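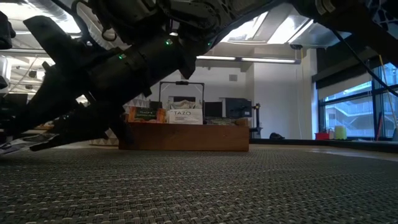 Black robot arm, gripper end close to the floor, over dark gray woven carpet.

Brirkville Service Line and Meter Renewal
Progress report, second period, to end of June
Prepared by Evanthia Kokkinos for the Vorelside Infrastructure Fund

1. Status

The project covers 533 residential water connections in the Vorelside pressure zone. At the close of the period 167 meters had been replaced and commissioned. Pit inspections ahead of replacement are complete for a further 93 connections, and these have been released to the installation crew. Remaining connections are unscheduled pending the valve work described in section 3.

Spending is below the approved profile. The difference is almost entirely meter bodies not yet invoiced by Andreadis and is expected to close in the next period. No change to the total award is requested.

2. Meter replacement

Replacement is proceeding street by street from the reservoir end of the zone. Each installation consists of isolation at the curb stop, removal of the old meter, flushing of the service line, fitting of the new body and register, and a read test before the pit lid is closed. Average time on site has fallen since the first period, mainly as a result of carrying both common coupling sizes on the truck.

Old meters are tagged with the account number and final reading and held for one billing cycle before scrapping. Henok Dinsa bench-tested a sample of the removed units at low, medium and high flow. Under-registration was worst at low flow, as expected for meters of this age. Results at high flow were mostly within tolerance. The test sheets are attached as Annex B.
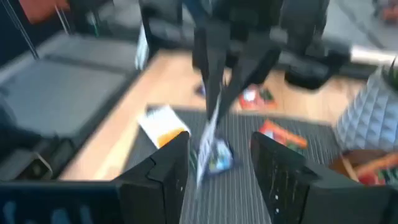

Five installations had to be revisited. Three had registers that did not transmit on the first read cycle, and two had minor weeping at the outlet coupling. All were corrected under the installer's warranty at no cost to the grant. The commissioning checklist now requires a second look at the coupling after the line has been back under pressure for ten minutes.

3. Valves and isolation

Two line valves on the lower main did not seat fully when exercised. Until they are replaced, a break in that section would have to be isolated from further upstream, with more customers off supply than the project plan allows. Kiros Abdella has revised the sequence so that the lower streets follow the valve replacement. The upper streets are unaffected.

The valves have been ordered through Distach. Delivery has been confirmed in writing, but the traffic control permit has not yet been issued - the county has asked for a revised detour drawing showing the bus stop. Dagim Degefa submitted the drawing at the end of the period.

4. Service line material survey

Material is recorded on both sides of the meter at every pit inspection. Copper and polyethylene make up nearly all of the lines seen so far. A small number of galvanized lines have been recorded on the customer side, all in the older block north of the pump house. Owners have been sent the standard letter and the records have been entered in the inventory. 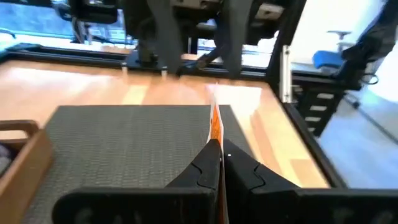

Where the pit was flooded or filled with soil, the material was entered as unknown and the pit placed on the list for vacuum excavation. Historic tap cards were checked against field findings and proved unreliable for diameter, though better for material. The cards will no longer be used to order couplings.

5. Night flow

Minimum night flow into the zone is logged between 2:00 and 4:00 a.m. It has dropped slightly since the baseline. Most of the change is attributed to one leak repaired on a hydrant lateral in the first half of the period, and no part of it should be credited to the meters. A full water balance will be drawn up once the lower streets are complete.

6. Risks

Permit delay remains the main risk to schedule. If the permit is not in hand by the middle of the next period, the crew will move to the 93 inspected connections first and return to the lower main afterward. The cost effect is limited to one additional mobilization, covered by contingency.

7. Next period

- Install at all connections already inspected
- Replace both line valves and repeat the exercise test
- Complete vacuum excavation at pits listed as unknown
- Issue the draft data format for the billing import, for review by Noemí Becerra

Contact: Evanthia Kokkinos, Project Office, Brirkville Water | © Brirkville Water | Back to top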